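I've been meaning to write up my trip to the open day at Gondura for weeks now, so apologies to everyone who asked. It was in June, it was warm, and I came home with sore feet and far too many paper samples.

Gondura, if you haven't come across it, is a shared portrait studio with a print room at the back. Tegan Rakena started it as somewhere for family photographers like me to hire when a client's living room just won't do (low ceilings, brown curtains, a very keen spaniel). I'd booked the morning tour, which was meant to take 90 minutes and took a good deal longer, mainly my fault for asking questions!

I got there at half past nine with a coffee and no idea where the door was. It's up the side, past the bins, and then you climb a flight of stairs that I wouldn't fancy with lighting stands. There is a lift, Tegan told me later, but you have to ring ahead so they can unlock it. Worth knowing if you're bringing a mum who's only a week or two out from having her baby.

I'd brought all my own kit as well, which was silly, as you don't need any of it on the tour.
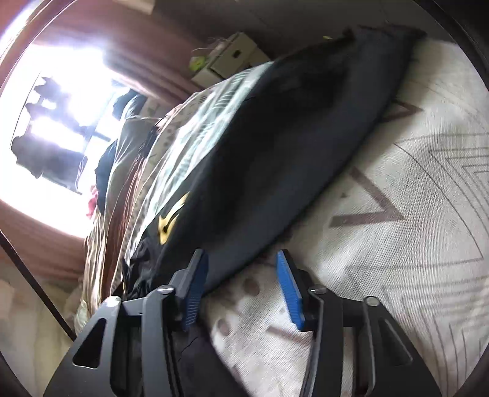 *The big black bag, as ever.*

There were 17 of us and we were split into two groups. Mine began in the daylight room, which they call Vulside, and oh, I wanted to move in. The windows face north and they've hung two layers of white voile on a rail so you can soften things as much as you like. Tegan had a weighted practice doll on a beanbag and turned it bit by bit so we could watch the shadow slide off the nose and down the cheek. I've been photographing babies for years and I still picked up something — I put my beanbag much too close to the glass. Pull it back a couple of steps and the light gets gentler and more even across the blankets.

They keep the room warm for newborn bookings, and you're asked to say how old the baby will be when you book so it can be heated properly beforehand. There's a little kitchen next door with a bottle warmer and a comfy chair for feeding. The chair is a lovely one. I sat in it for longer than I should have.

The second room, Mida, is the one for toddlers and bigger families. Proper curved white wall, lots of floor, and a cupboard of wooden stools in different heights. I was less taken with this one. It echoes, and I can imagine three cousins finding that out within seconds. But if you do cake smashes you'd be very happy, as the floor wipes clean and there's a shower tray in the corner for rinsing off sticky children.

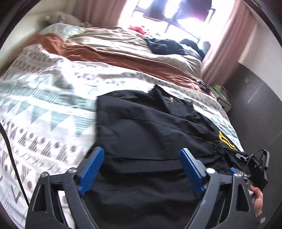 After a tea break (good biscuits, weak tea) we went through to the print room, which is run by Ebony Faulkner. I'd expected to be a bit bored and it ended up being my favourite part. She laid the same portrait out on 22 different papers and asked us to pick the one we'd hang at home. We all chose differently and then got quite heated about it. Mine was a soft cotton one called Sembiring, with a slightly creamy base that's very kind to pink newborn skin. It does swallow the darkest tones a bit, so I'd be careful with it for anything moody.

Ebony also lets members book a 30 minute slot to sit with her and go over a file before it's printed. I signed up for that there and then.

A few grumbles: parking is dreadful, the loo is down those same stairs, and the hire price doesn't include backdrop paper, which you pay for by the metre. I'd have liked that on the website.

I've put my name down for a morning in Vulside next month with a family I photographed at home when their eldest was tiny. If you'd like to come and see it for yourself, the next open day is in the autumn and you book by emailing Tegan.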